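3.2 Surface clutter and tea-taking in rental households

Clutter was scored from the home visits (n = 37 dwellings, June), using the Steyn inventory with the two amendments noted in section 2. Surfaces below seat height were scored separately from benches and desks. This matters more than we expected – in flats without a dining table the low table does nearly everything, meals included, and the older Pirness scale has no line for it at all.

Across the visits 949 objects were logged on low surfaces. Books and printed matter the largest class, then drinking vessels, then food. Food mostly fruit or biscuits. Trays were logged as a surface in their own right where anything stood on them, otherwise as an object. Coders disagreed on this to begin with and eight dwellings had to be re-scored, see Appendix B.

Households in the Grurier blocks kept more books on the low table than those at Clerkia, even with shelving avaliable in the same room. Several tenants said the pile was "for now". Length of tenancy did not predict it. Floor area did, weakly, and the effect goes once households with children under school age are taken out.

Trays behaved differently. Where a tray was kept out permanently, cups stayed on it between uses and the rest of the surface was used for reading or paperwork. Where the tray was put away in a cupboard, cups turned up on the floor, window sill, arm of the couch. Mshtali (Busisiwe Mtshali, unpublished fieldnotes) reports much the same for share houses and suggests the tray works as a kind of boundary. We'd be more cautious. Tenants who own a tray may simply be the tidier ones, and our sample can't seperate the two.

Arrangements of the kind scored under "mixed, food present" are shown in Figure 4. 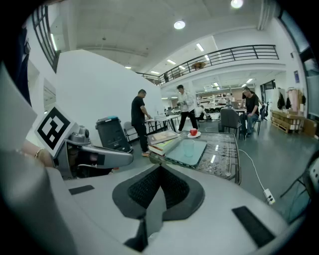
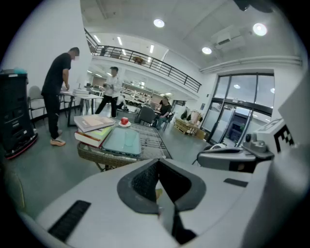
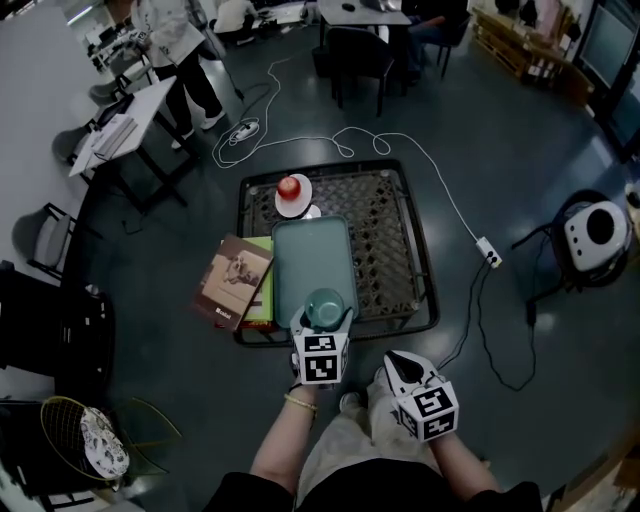
Figure 4. Tray with a red apple on a small plate or stand nearby, all three views. Books are stacked in the first and second.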